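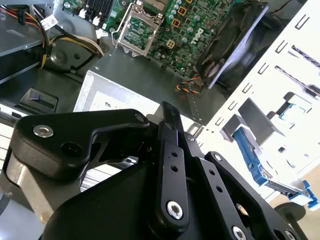

Maintenance of the Disassembly Cell, Unit 3
Course notes, Concetta Donati

In this unit we learn how the two-arm cell is set up and kept in good order. The cell takes parts out of old desktop computers. You already know the safety rules of the Nemura workshop, so I do not repeat them.

1. Before the shift

Switch the cell to manual mode and write your name in the log. Wipe the table slats with a dry cloth. Move each arm slowly to its parking position and listen to the joints. Then check the bolts of the gripper linkage with the small torque key. If one bolt turns, mark it and tell the teacher; do not tighten it alone.

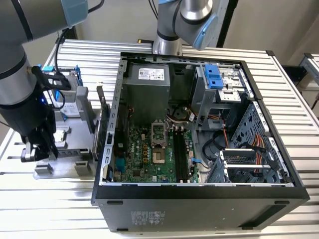

2. Checking the position of the case

Load program 1242. The arm goes to three corners of the case, one after another, and stops above each of them. At every stop, read the offset on the Boma panel and write it in your table. If the value changes between two runs, the case has moved and you must start again.

3. The parts fixture

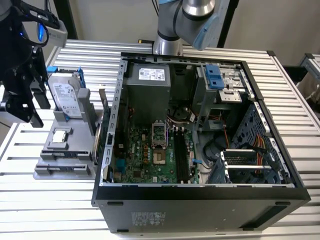 The fixture is printed in our school, and it wears out faster than the arms. Look first at the places where the robot sets parts down. The hard drive stands upright in its carrier, so the slot that holds it must have clean, straight walls. The shallow square recess lower down is for small parts, and dust in it will lift the part. Clean it with a soft brush, never with a screwdriver. A worn fixture is replaced with a new print, file 163.

Homework: read page 67 of the Triter manual and bring your offset table.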